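Skoltdale Bench Forum > Manipulation > Data collection
Thread: How many demos for PC teardown, and where should they go?

pkt_loss
Posted 26 March 2022

We are collecting teleoperated demonstrations for a desktop disassembly policy. Two arms, wrist camera on each gripper, one fixed camera on the bench. The target for the first release of the set (we call it Gekance) is 4000 episodes across all subtasks. We have 400 usable ones for cable unplugging and the policy trained on them is poor. It goes for the correct connector and then closes on whichever wire is in front of it.

Before I spend April collecting more of the same, I would like opinions on the split. My plan was to keep the tower in one pose and vary only the cable routing by hand between episodes. Wrist view for reference: 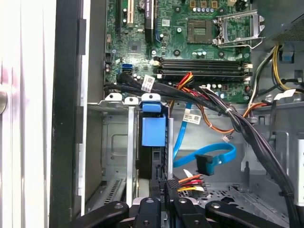 Wrist camera, tower open. SATA cable hanging free, DIMM slots and CPU socket empty.

Control rate and action format are the same as in my earlier Wolero thread. Images are stored at full size and scaled down at training time.

m_hollow
Reply 1

One pose is a mistake. You will get a policy that has memorized where the drive cage sits. We did that with a fixed chassis and the success rate dropped to nothing when the case was moved by a thumb's width.

Rotate the case between episodes. Small rotations are enough to start, then larger ones once the grasp is stable.

gasket40
Reply 2

Disagree, at least for 400 episodes. If you vary pose and cable routing together with that little data, you cannot tell which one the policy is failing on. Fix the pose, get the grasp working, then open it up. Cables already give you more variation than you want. They never hang the same way twice.

What is the operator doing before the grasp? If they hover and correct, the policy learns to hover.

m_hollow
Reply 3

You can tell which one it is failing on by holding out a pose in evaluation. That costs nothing. Collecting 400 more at one pose costs a week.

pkt_loss
Reply 4

Operators do hover. I checked a batch of 40 and most have a long pause above the connector. I can trim the pauses or re-record.

On pose, we already have a small set with the tower turned, recorded for a different subtask under the name Paiva. I had left it out of training.

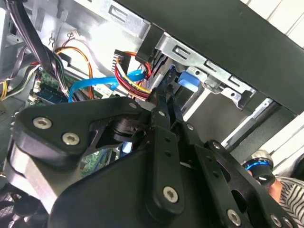 Occlusion is my main worry with the wrist views, more than pose. The gripper plates take up a large part of every image, and the region that matters is the part right next to the fingertips. With the case at a diagonal, the long finger comes down through the middle of the view and the red and yellow power wires sit close to its upper end, while the blue SATA cable passes just above the bracket. A network working from that image alone has to separate a wire beside the finger from a wire between the fingers, and I am not convinced the pixels contain the answer. There is also a hand and a striped sleeve at lower right, so I need a rule on people in view. Keep or drop?

rtol_8
Reply 5

Keep, but tag. If you drop every episode with a hand in it you will bias the set toward whatever is easy to record without help. Tag per episode, filter at training time, compare. I would not mask the hand out. Masks flicker and the policy will pick up on the flicker.

For the wire ambiguity, use the fixed camera as a second input if you are not doing so already. Also log gripper width. If the fingers stop short of closed, something is between them, whatever the picture says.

gasket40
Reply 6

Gripper width will not help with a single thin wire. The difference is inside the backlash on most parallel grippers. Motor current is slightly better.

Agree on the fixed camera.

pkt_loss
Reply 7

Width is logged, current is not. I can add it.

The fixed camera is synchronized but only the wrist streams go into the current model. View from that side:

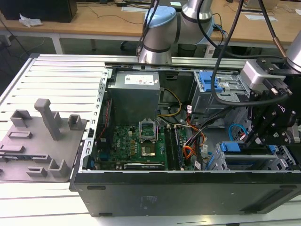

Fixed camera. Tower on its side on the slotted bench, right gripper in the drive area.

My objection to it was that the right arm and its hanging cable cover part of the drive cage during exactly the phase we care about. It does see the approach well.

m_hollow
Reply 8

That is still useful. Approach from the fixed view, contact from the wrist. You do not need both cameras to be good at the same moment. Crop the fixed view to the tower first, though. The desk along the top is wasted resolution, and loose paper on it will move from one day to the next.

gasket40
Reply 9

Crop, yes. But do not crop so tight that the arms leave the image at the start of the episode. We lost the first 8 frames of nearly every trajectory that way and had to re-export.

I still say one pose first.

pkt_loss
Reply 10

Plan for now:

Add the fixed view, cropped, with both arms kept in view at episode start.
Log motor current on both grippers.
Trim pauses in the existing 400, and brief operators to commit to the approach.
Add the turned-tower episodes to evaluation only – not to training yet.
Tag hands per episode.

If the held-out pose fails badly after that, I will vary pose in the next batch. I will post the numbers for both cases in this thread.

rtol_8
Reply 11

Train one run on the untrimmed set too, same seed. Otherwise you will not know if the gain came from the trimming or from the extra camera.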